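Suture pad

A suture pad, also called a suturing pad or tissue pad, is a block of soft material or prepared tissue on which stitching is practiced. Pads are used in surgical training, in veterinary and nursing schools, and in the testing of needles, thread and instruments. The work done on them ranges from a single knot to the full closing of a long cut.

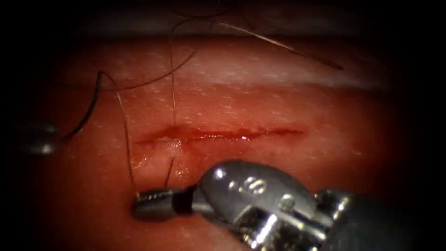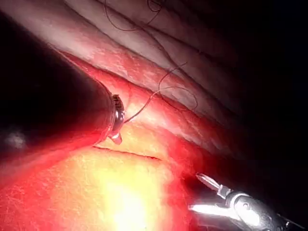
Suturing practice: an incision in a tissue pad, and dark thread held in the jaws of an instrument

PRIRKSTEAD, November

Types

Pads fall into two broad groups. Synthetic pads are cast from silicone, foam or gel, often in layers that stand for skin, fat and muscle. A mesh is sometimes set between the layers so that a stitch pulled too hard does not tear through. Tissue pads are cut from animal material, most often pig skin or chicken, and have to be kept cold and thrown away after use.

Synthetic pads last longer and need little care. Animal tissue behaves more like the real thing under a needle — it stretches, slips and holds moisture — but no two pieces are the same, which makes it harder to compare one student's work with another's.

The incision

Some pads are sold with cuts already made. Others are left whole, and the user makes the cut with a scalpel. A straight cut with clean edges is the easiest to close. Wavy or slanted cuts are harder, as the two sides have to be matched along their length before the thread is drawn tight. Cuts next to a fold or ridge are more difficult again, with less room for the needle to turn.

Thread and needle

Suture thread is either absorbable, meaning that the body breaks it down over time, or non-absorbable. Silk and nylon are common for practice. Dark thread is often chosen for beginners, as it shows up well on pale material. The needle is curved in most cases and is held in a needle driver, a tool with short, ribbed jaws that grip both needle and thread.

Loose thread is a frequent source of trouble. Loops left lying on the pad can catch under the next stitch or tighten into a knot in the wrong place. Students are usually taught to keep a short tail and to draw the long end clear before starting a new throw.

Common exercises

The simple interrupted stitch is generally taught first. Each stitch is tied and cut on its own. The running stitch uses one length of thread for the whole cut and is faster, though a break at any point can loosen the entire line. Mattress stitches pass through the tissue twice and are used where the edges tend to roll inward.

At the Ralstead training rooms, the first-year course calls for 52 finished closures per student. Groen, which supplies the rooms, delivered 3097 synthetic pads in one teaching year against a planned 3000. Animal tissue is ordered separately, and 238 pieces were used in the same period.

Care and storage

Silicone pads are wiped with mild soap and water and dusted with talc when the surface turns sticky. Old thread should be cut and pulled out before storage. The Gultura course handbook advises laying pads flat, as a pad stored bent will keep the curve and its cuts will gape.

See also: Needle driver; Surgical knot; Wound closure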